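A thread on buying handheld grippers, for anyone who has a budget line that says "robots" and not much idea what goes in it. I do the purchasing and planning for a small data collection team. Long one, sorry.

Posted August 2, 2025

1/ We started planning in January. The brief I was given was one sentence: we need demonstrations of people doing ordinary tasks, enough to train on, and we need to be able to start this year. No equipment list came with it. Most of what follows is how I got from that sentence to an order.

2/ First decision was arms or handhelds. An arm on a stand gives you the same hardware you'll deploy on, which is a big plus. It also needs a fixed spot, power, a safety sign-off and someone trained to drive it. A handheld gripper needs a person with a free hand.

3/ I priced both. For the cost of one decent arm with teleop kit we could put several handhelds in people's hands and still have money for storage and spares. So handhelds first, one arm later for testing. I'd do it in that order again.

4/ Suppliers. We asked for quotes from Beltix, Cosar and a print shop in the next town. Beltix sell a complete handheld unit, camera fitted, markers on, ready to go. Cosar sell parts and expect you to put it together. The print shop would make housings from our own files and nothing else.

5/ Beltix were the dearest by a long way per unit. Cosar looked cheap until I added up the things not included: camera, mount, cables, memory cards, screws. By the time it was a working gripper the gap had shrunk by more than half. Always price the thing that works and not the thing in the box.

6/ We ended up mixed. Two complete units from Beltix so we could start quickly, and parts from Cosar for the rest. The Beltix ones also gave us something to copy when we were unsure how ours ought to go together.

7/ Budget we had to work with: 4000 for the first round, tax included. That had to cover grippers, cameras, cards, chargers, a case to carry it all in and a reserve. I held back the reserve before I looked at a single quote. If you leave it to the end there won't be one.

8/ Biggest surprise on the sheet was storage. Wide-angle video eats cards. I had put down one card per camera. You want at least two, so that one can be copying while the other is in use. Then you need somewhere for the copies to live, and a second copy of that.

9/ Next was batteries, same story. One battery per camera means everyone stops together for lunch whether they like it or not. We bought spares and a charger that takes several at once. Cheap item, made more difference to the day than anything else on the list.

10/ Cables deserve their own line in the budget. I had them under "sundries" and sundries went over in the first month. Buy longer than you think, buy ties as well, and put a label on each end before it goes into the case.

11/ Printed markers. If your grippers use square markers for tracking, print plenty and print them at the same size every time. Measure one with a ruler before you stick it on. We lost a morning to a printer that had "fit to page" switched on. Matt paper or matt film, no gloss.

12/ People. A gripper costs what it costs once. The person holding it costs every hour. My first sheet had hardware at the top in large numbers and hours at the bottom in small ones. Over a year it's the other way round by a distance. If a dearer gripper is lighter and easier on the wrist, it may well pay for itself.

13/ So we weighed them. The first version we built came out at 521 grams with the camera on, and that was fine for a few minutes and not fine for an hour. Ask the supplier for the weight fully fitted. Both of ours quoted it without the camera.

14/ Rooms. We'd planned to hire a proper studio space and I got as far as asking for prices. In the end we use ordinary rooms, with the furniture that's in them. The variety is worth having and the cost is next to nothing. Budget for setting up and putting back though, because it takes longer than the recording on some days.

15/ The tasks themselves cost very little. Paper, card, tape, cups, things from the kitchen cupboard. I set a small monthly sum for these and it has hardly been touched. Don't let a supplier sell you a "task kit" until you've been round your own building with a box.

16/ Lead times. Beltix said two weeks and took three. Cosar said "in stock" and most of it was, but the finger pads came separately and a good while after. Plan your start date from the slowest part. I now keep a column on the sheet for promised date and another for the date it turned up.

17/ Spares. Fingers and finger pads wear first, then the trigger springs, then the screws that hold the camera mount. I'd order one full spare set of the moving parts for every two grippers. Housings we've hardly had to replace.

18/ If you print your own housings, cost in the failed prints and the hours spent cleaning up the good ones. We kept a tally for a month and it came to 17 hours. At that rate the print shop was the better buy, so that's where the housings come from now.

19/ Software. We're on the Lacerda plan for checking and sorting recordings, paid monthly. I'd avoid paying yearly until you've been through a full round with any of these. We tried another one first and were glad we could leave it after a month.

20/ Someone will ask about insurance. Ring and ask before the kit leaves the building. Ours covered equipment at the main address and not in the other rooms we use. Adding those was a short phone call and a small increase, and I'd far sooner have made that call in January than when I did.

21/ What I got wrong, for the record. Too few cards. No line for cables. Too little for hours. I also ordered every gripper in the same hand size, and people's hands are not all one size. The next batch has two trigger lengths.

22/ What I'd keep. The reserve. Starting with two ready-made units. Weighing everything. Asking the people who hold the grippers what annoys them before each order - their list is always shorter and more useful than mine.

23/ Next round is planned under the project name Golumwood, which will also have the one arm I mentioned in post 3. I'm getting quotes for it now. So far the arm is the easy part to price, and the table, the mounting plate and the electrician are where the quotes differ most.

24/ A few people have asked for the spreadsheet. I'll tidy it up and take our prices out first. The columns are: item, needed for, supplier, price with everything included, weight if held, promised date, arrived date, spare held. Copy that out and you've got most of it already.

25/ Last one. If you only have an afternoon to plan, spend it on hours, cards and batteries, and let the gripper choice wait until you've held one. Replies are open if you've bought similar kit and paid less, I'd like to know where.

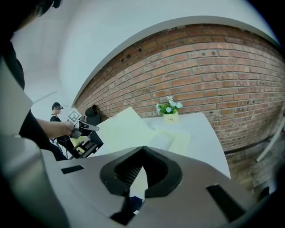 Handheld grippers out among the paper or card and the flowerpot.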